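Urnongate slide jam moved to Friday, new Drustidora wheel in the vendor row

Quick one before we lock up the shop. The Urnongate slide jam is on for Friday now, 7 in the evening, same hill. The town is resurfacing the lower road and the crew wants the parking lot clear over the weekend. So Friday it is. Entries already paid carry over, no need to email anybody.

Registration is at the top lot from 4. Cap is 32 riders, split into open and under-16. Halina Piątek is running the start list again and she says there were seven open spots left when we talked. Probably fewer by the time you read this. Full face helmet for the open class, gloves with pucks for everyone, no exceptions on the gloves. Last July two people showed up with gardening gloves and got sent home.

Format is the same as last season. Two runs each, best one counts, then a longest-slide round for the top 16. Judges are Dariusz Bednarek and Si-eun Heo, who won the thing two years running and is sitting it out with a bad ankle. Heo told us she would rather be skating. "I'll be grumpy and I'll score low," she said. You've been warned.

Now the wheels. Drustidora is bringing the first production run of its new slide wheel, the Pludbridge, named after the hill where most of the test riding got done. It's a stone-ground wheel with rounded lips and a center-set core. Comes in two durometers, the softer one for rough pavement and the harder one for people who want to go sideways at parking lot speeds. The pre-production set we had at the shop slid easy from the first push, no break-in to speak of, and left a fat chalky line. Wore down quick though. Genowefa Bielecka pours them and she doesn't argue the point. She says the formula was pulled back a little after the spring testing and the production wheels should last longer. We havent had those on a board yet so can't tell you either way.

Sets will be for sale at the Drustidora table, cash or card. No preorders at the hill. Kołodziej is next to them with trucks and bushings, plus a bench with a press if you need bearings swapped before your run. Bring your own bearings, they ran out last time.

Shirts are done too. Black only this year, printed front and back, kids sizes in a seperate box. Pick up with your bib or buy one after the runs.
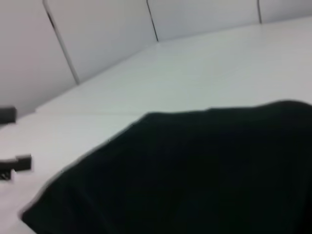
Paid entries get one free, spectators pay. If you ordered a size and changed your mind, ask Halina at the end of the night, not during check-in.

Parking is the school lot on the north side – do not park along the hill, the neighbors were decent about it last year and we want it to stay that way. Shuttle van goes up every few minutes once practice starts. Boards ride inside, sit down, hold on to yours. Food is the pierogi truck and whatever you bring.

Rain plan: if the road is wet at 4 we wait an hour and look again. Still wet, it's off and Barbara Wilczyńska will post the new date on the club page that night. She's also the one to ask about lost stuff. There's a left slide glove, size medium, and a skate tool from the practice day sitting in her office.

Results up Saturday morning, maybe later if the judges can't agree.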